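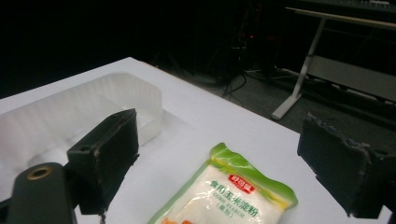

Ticket summary
Service: Online booking for the shared kitchen, Dimamholm Community Centre
Raised by: Centre reception
Assigned to: Prakard Service Desk, second line
Priority: 2
Status: Resolved, under observation

Description of fault
Hirers report that confirmation emails for kitchen bookings are either not received or show a start time one hour earlier than the time selected. Bookings for the main hall and the meeting room are not affected. The fault was first noticed on Sunday, when two groups arrived for the same session, each holding a valid confirmation.

Initial checks
The mail queue was examined and 11 messages were found to be held. All 11 related to the kitchen calendar. Each had been refused by the outgoing mail server with a sender address error. The messages were not released at this stage, as their contents could not be relied upon.

Reception was asked to confirm bookings by telephone until further notice and to keep a written record at the desk.

Update from reception
The paper record is being kept in the kitchen office. Reception asks whether the item list attached to the kitchen calendar will be affected by any repair. The list covers shared dry goods and table items and was entered by hand. Reception would not wish to type it in again.

Reply from service desk
The item list is stored separately from the booking times and will not be altered. A copy has been taken as a precaution.
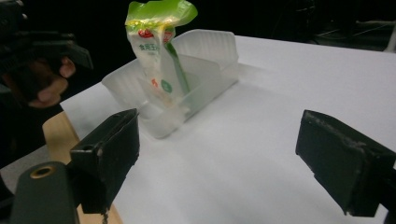 Salt, in open plastic box.

Investigation
The kitchen calendar was moved to the new booking platform later than the other rooms. During the move, its time zone was left at the platform default and was not set to local time. This accounts for the one-hour difference. The clash occurred when one booking was made through the website and the other was entered at reception, where the older time setting was still in use.

The sender address on the kitchen calendar also pointed to a mailbox at Prumbridge, the centre's former supplier. That mailbox has been closed.

Action taken
1. Time zone corrected on the kitchen calendar.
2. Sender address changed to the centre's general bookings address.
3. The 11 held messages deleted and fresh confirmations issued.
4. Session timeout on the reception computer set to 40 minutes, as requested by the centre under a separate heading of the same call.

Testing
A test booking was made from the website and a second from reception. Both displayed the correct time, and the second was refused when placed over the first. Confirmations for the test bookings arrived at the desk mailbox.

Outstanding
El Khatib, who hold the regular evening hire, have reported that their repeat booking still shows the former time. Repeat bookings made before the correction must be opened and saved again – this cannot be done in bulk. Reception has been sent the steps.

The ticket will remain under observation until the repeat bookings have been saved. Any further fault should be added to this ticket and not raised as a new call.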